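Gillelano library to close Tekin Street branch for roof work

The Tekin Street branch of the Gillelano library shuts on 22nd April for roof repairs and stays shut for 12 weeks. Maybe longer if the beams are bad. Holds move to the Brunus branch, same hours, smaller parking lot.

Leaks first showed up in January over the local history shelves. Buckets, tarps, the usual. A contractor patched the worst spot but the patch let go in the next big rain, and 129 books went to the freezer to be dried out. Most should make it back. The old county atlas is still being looked at.
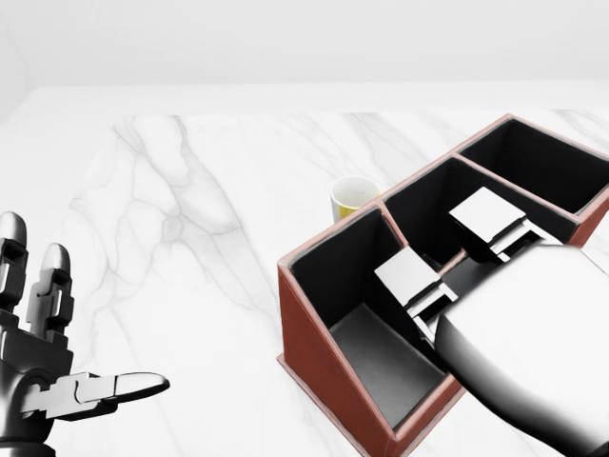

Cost is the sore point. The town set money aside for a new boiler and has now moved it to the roof, so the boiler waits another year. Council vote was five to two. The two no votes wanted a full rebuild of the back wing, which was priced last year and dropped as too expensive.

What moves where:
Children's story hour – to the Brunus branch, mornings only
Tax and forms help – to the town hall lobby
Computers – 5 of them go to Brunus, the rest into storage
Book drop – stays open at Tekin Street, emptied daily

Late fees are off for the whole closure. Anything checked out from Tekin Street before the doors close can be kept till they reopen, no need to renew. Interlibrary loans are different, those still go back on the date stamped. 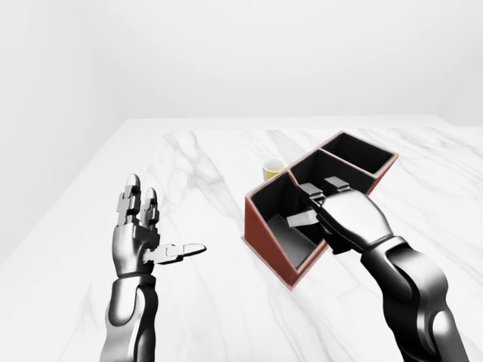

Sawsan Mahasneh asked the council why story hour lost its afternoon slot, saying parents on the early shift can't make mornings and the bus to Brunus only runs once an hour anyway. She got a promise that the schedule would be looked at agian after the first month. No date given.

The Drirkudel bus line has been asked to add a stop by the Brunus branch. No answer yet from the company. For now the nearest stop is the post office, a ten minute walk with one bad crossing.

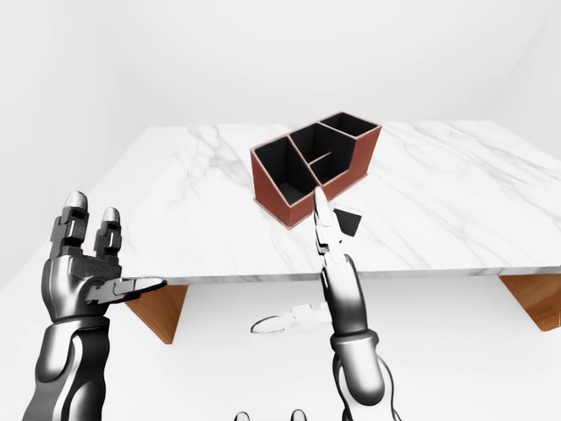 Study rooms

Bookings at Tekin Street are canceled from closing day. People with a room booked should of had an email by now, call the front desk if not. Brunus has two rooms, two hour limit, no food. The quilting group and the chess club are both going to the church hall – chess keeps its usual time, quilters start an hour later.
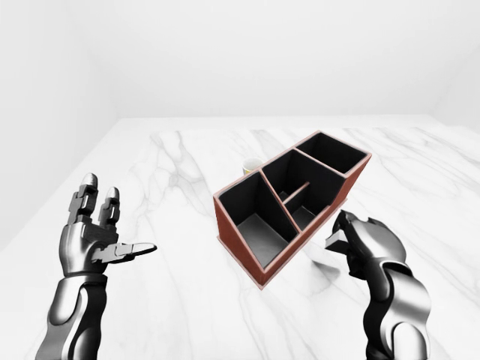 Staff hours don't change and no jobs are being cut, the town says. Two of the desk staff will work out of the town hall to handle forms and card renewals. Cards that run out during the closure are good until the branch reopens.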